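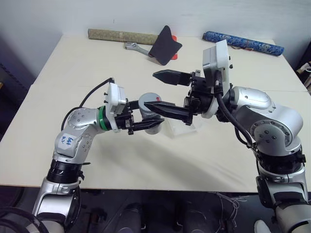 November
By Shuk-fan Wan
Filed under: Lab Notes / Software

Planner update, two-arm cell

Quick one this month, I'm writing between test runs and the next one starts at ten past four.

The big change is that the old planner is off. Gone from both control boxes as of last week. Everything on the two-arm table now goes through Wasis, our in-house motion layer, and if you've still got scripts that import the old module they'll fail with a fairly rude message. Jasper Meijer wrote the message. Take it up with him.

Why we moved. The old one planned each arm on its own and treated the other as a fixed lump. Fine when they work at opposite ends of the table. Useless for handovers, where both grippers need to be within a finger's width of the same part and both are moving. You'd get left arm planned, right arm refuses, replan, left arm refuses, and then a timeout and somebody making tea. Wasis plans the pair together as one long chain of joints. Slower per plan, but far fewer plans.

Numbers from the changeover, for those who asked. We ran 1,433 handover attempts on the small cylinder part, same start poses for old and new. The old planner timed out on 442 of its share before we stopped it. Wasis timed out on 20. Not zero, and I'd like to talk about the 20.

Most of them are the same fault wearing different hats. The collision model for the fingers was too fat. Somebody (me, two years ago) wrapped each finger in a plain capsule, which is lovely and quick to check, but the right gripper has a toothed tip on the upper finger and a tapering lower one, and a capsule big enough to cover the teeth also covers a good bit of empty air. So as the two sets of fingertips come together the checker says they're already touching when they've got room to spare. Planner gives up. Jasper has swapped in a two-piece shape, one for the teeth and one for the taper, and on the recordings it clears all but three. Live tests this afternoon.

The remaining three are cables. They always are. We model the arms beautifully and then there's a black cable looping off the wrist that isn't in the model at all. On the left side the loop goes up and back, so a path that swings the elbow low and the wrist round is "clear" according to the software and a snag according to anyone stood next to it. For now there's a crude keep-out box behind the left wrist. Turn it on with cable_guard in the cell config. It is off by defualt becuase it makes reaching the far edge of the table nearly impossible, and the perception lot still need the far edge.

Speaking of which. Perception.

The part pose estimate has been drifting when the part sits on the clear block. Long suspected, now confirmed. The depth camera looks straight through the block, finds the table underneath and decides the part is floating. Then the filter "helpfully" pulls it down to the surface, and you get a grasp that closes too low. Shuffling camera settings didn't help. What has worked is telling the tracker about the block: you give it a support height, it stops trying to be clever. Field is called support_z, in metres, not millimetres. Yes I did put it in millimetres. The arm stopped itself, nothing hurt, lots of shouting.

There's also a shadow issue, less serious. When both arms lean in over the middle they throw soft shadows on the tabletop and the pale surface makes them stand out more than you'd think. The segmenter sometimes calls the edge of a shadow an object. Low confidence, flickers in and out, but it did trigger a replan in the middle of a closing move twice. New rule: anything with no height above the table gets dropped before it reaches the planner. Simple. Should have been there from the start.

And please, clutter at the back. The static scene file lists the bare table and wall and that's it. Anything left along the far edge, spanners, rolled mats, pads, is only known to the planner if the camera picks it up, and half the time an arm is in the way. If you leave it there, either add it to the scene file or shift it before you run. I'm not going to police this but I will be cross.

Tooling bits, in no order:

The replay viewer now shows both arms on one timeline. Before you had to open two windows and drag them about to line up. Press B to jump to the next replan.

Logs are smaller. A full handover session used to come out at 135 megabytes and most of that was the same joint limits written over and over. Now written once at the top. Old logs still open.

Dry-run mode works again on Galbraith (the test server, not the meeting room). It broke when the certificates ran out and it took us ages to notice as it failed silently and reported a pass. It now fails loudly. If you had a pass from Galbraith at any time in the last month, run it again, sorry.

The gripper driver takes a width and a force in the same call. It used to be two calls and if the second arrived late the fingers closed at whatever force was set last. That explains a lot of Jasper's squashed foam parts.

Joint labels. The handwritten ones on the elbows are for people, the software doesn't read them and they don't match the names in the config. Don't type what's written on the arm into the config file. Use the list command, it prints the names the driver knows.

Coming up. Jundent want to see a handover with a part that isn't a cylinder, so we need a proper answer for grasps that care about rotation. At the moment Wasis treats spin around the part's long axis as free, which is a nice shortcut for a cylinder and wrong for nearly everything else. Jasper has a branch. It plans correctly and takes around twice as long, and he thinks the slow part is the wrist search and I think it's the way we're seeding it. We have a bet on. Results next issue if I win, possibly also if I don't.

The Plurkarham team are getting the same release once the finger shapes have had another week here. Their table is a different height so they'll need to redo calibration first, notes are in the shared folder under "setup, two arm, new". Ignore the one called "setup, two arm, new new".

Anyone wanting time on the cell, mornings are mostly free, afternoons are mine until the live tests are done. Bugs to me or Jasper with the log attached please, and say which config you were on.

Right, ten past four.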